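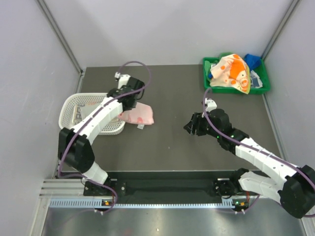

White mesh basket and a bit of pink fabric on the gray table, Hiletti open day.

I finally made it to the Hiletti open day in Lavbridge this February, after missing it two years in a row (flu, then a wedding). Hiletti is a textile mill, and if you sew even a little bit you should go. I took the 187 bus from the station, which drops you right at the gate, and I was in line by 9:40 with a very bad coffee.

They split us into groups and ours got Dagmar Zelenák, who has worked in the dye house since she left school. She talks fast and she walks faster! We started upstairs with the looms, and wow, the noise. You feel it in your teeth. They hand out earplugs at the door – take two pairs, mine kept falling out. The oldest loom still running is a Mikkelsen, number 317, painted a green I'd happily have in my kitchen, and it only gets used for striped ticking now.

The dye house was my favorite part. It smells like vinegar and hot laundry, and the recipe cards go back decades, all in pencil with little snips of cloth stapled to the corners. Dagmar let us flip through a drawer of reds. Somebody asked how they match a color from an old curtain and she talked for 20 minutes without taking a breath, and I would have listened to 20 more.

Lunch was soup and a roll in the canteen for 6 dollars. Skip the roll. A little boy at our table did his entire Kumon packet while his mom and I compared quilt disasters, so at least one of us was productive.

Then the remnant shop, where I lost all self-control. It's sold by weight, cash only, and the good linen goes early. I came home with 600 grams of navy twill and a bag of ticking ends that I have no plan for – maybe pillows, maybe an apron for my sister.

Parking looked awful, so take the bus. The next open day is in the fall and they put the sign-up sheet by the front desk.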